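Rendovel Books - Reader Support
Ticket: Commemorative edition, missing pages and wrong captions
Status: Closed

Opened by Anwara Akanda

Hello there! First of all, I want to say how much I have enjoyed your commemorative books over the years. I have a whole shelf of them in the den, and my grandchildren know to wash their hands before they go near it. So please take this as a note from a friend of the house and not a grumble.

I ordered The Drurkuslow Years: A Pictorial History in October, the paperback with the fold-out map, and I also have the digital copy that came with it. My paper copy jumps from page 38 straight to page 55. Page 39 ought to be the start of the chapter on the flood and the rebuilding of the town hall, and that was the chapter I bought the book for (my mother was a typist in that building, and I was told she may be in one of the staff portraits). The digital copy does have the chapter, but the captions seem to have slipped. The mayor's swearing-in is labeled as a cattle auction, which did make me laugh, but I would love to see it put right.

I have tried closing the reader and opening it again, and I have downloaded the file a second time. Same thing both times.

Reply from Support

Hi Anwara, thank you for such a kind letter, and please tell the grandchildren we approve of the hand washing. I'm sorry about the missing chapter. Could you look at the inside back cover and tell me the small number printed under the barcode? It will let us know which press run your copy came from. For the digital copy, please open Settings, then About This Book, and send me the version shown there.

Anwara Akanda

I had to fetch my good glasses, but I have it. The number under the barcode ends in 154. The digital one says version 2. I hope that's the right line, as there were several and the print was awfully small.

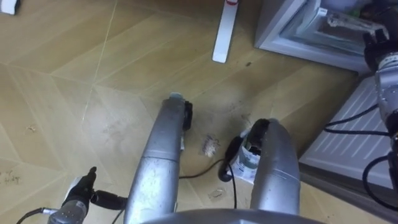
Reply from Support

Perfect, that is the right line. I've spoken with Leemans, who bind our paperbacks, and they checked the batch against their sheets. One section was left out when the pages were gathered, and it affected part of a run of 1,000 copies. A complete copy is going out to you, and there is no need to send the old one back.

The captions took a bit longer to track down. The digital files are put together by Cakitz, and in version 2 an extra picture was added at the front of the flood chapter without a caption of its own, so every caption after it moved up by one. They have now fixed it. To get the new file, please remove the book from your device first and then download it again from your library page - if you only tap Refresh, the reader hangs on to the old captions.

Anwara Akanda

Well, the new book came this morning at 10, beautifully wrapped, and page 39 is right where it belongs. I removed the digital one as you said and the mayor is a mayor again. I read the whole chapter standing up in the kitchen and let my tea go cold.

And I do believe that is my mother in the second row of the staff portrait, with her hair pinned up. The caption gives only the department, so I am going to write to my cousin and ask her. Thank you all so much, you may close this up now.

Reply from Support

What a lovely thing to find! I'll close the ticket. If your cousin confirms the name, send it to this same address and I'll pass it along to the editors for the next printing.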